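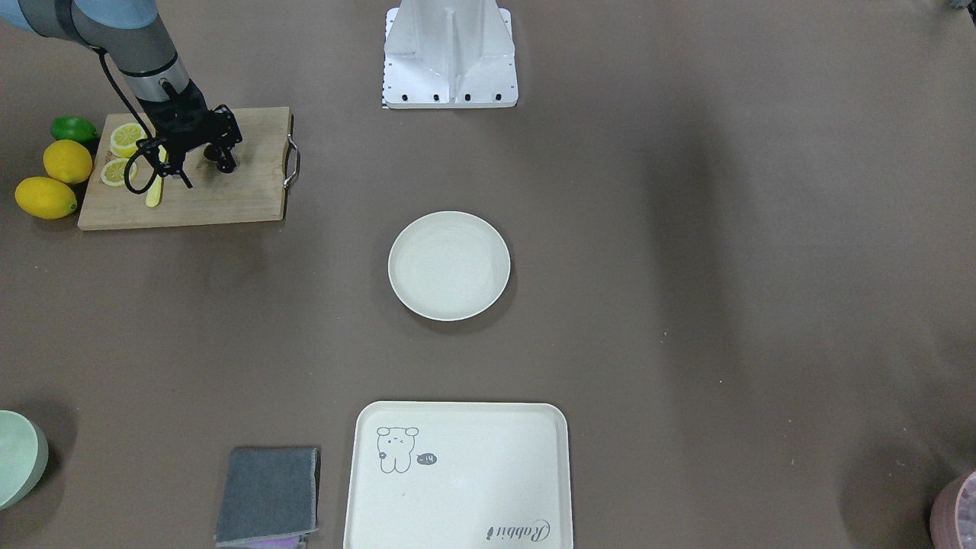 El pan de Urneo

Al valle de Urneo se llega por una carretera de curvas que no perdona a los estómagos delicados, y quizá por eso lo primero que ofrecen en cualquier casa es una rebanada de pan con aceite, para asentar el cuerpo, dicen, aunque uno sospecha que también para observar cómo come el forastero. Es un pan oscuro, de corteza gruesa, hecho con centeno y un poco de trigo, que se amasa al anochecer y entra en el horno antes de que salga el sol.

El horno comunal de Flakoneo, a 875 metros de altitud, se enciende cada 15 días, y en septiembre, durante las fiestas, salen de él 200 hogazas que apenas duran hasta la tarde (¡yo me quedé sin la mía el primer año!). Cada familia marca la masa con su propia señal, una cruz, una espiga, dos rayas cruzadas, y los mayores todavía las distinguen de un vistazo.

Lo del corte es asunto serio. Se espera hasta el día siguiente, por mucho que el olor invite a lo contrario, y las rebanadas se hacen anchas, de 2 centímetros, porque las finas se reservan para la sopa de ajo. Con lo que sobra se preparan migas, y ahí ya cada cocina tiene su opinión sobre las uvas, que a mí, dicho sea de paso, me gustan muchísimo.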